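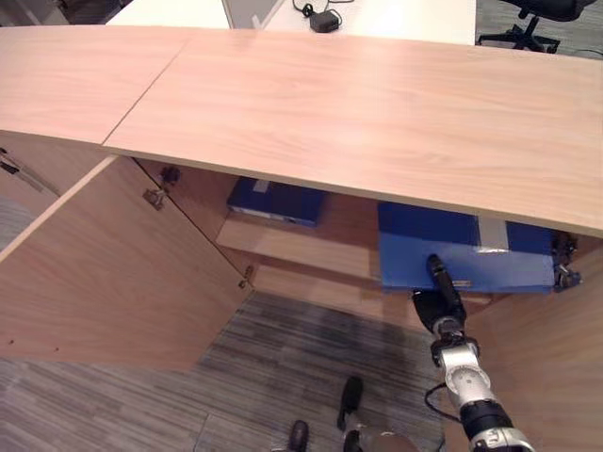

Figure 5. Head camera view in the cabinet task. The door is open and one gripper is in contact with the front face of the blue box.

4.2 Contact phase

The planner of Skavmont gives a new arm path at 2 Hz, and the impedance controller follows it at a much higher rate. Inside a cabinet this difference becomes important. The countertop partly shadows the back part of the shelf from the head camera, so the box pose from the perception module is less reliable there. When the gripper touches the box, we therefore freeze the pose estimate and use only the wrist force. The contact threshold was set by hand and kept the same for all 60 trials. We also tested the filter of Khoury in this phase, but its delay was too large for our control loop.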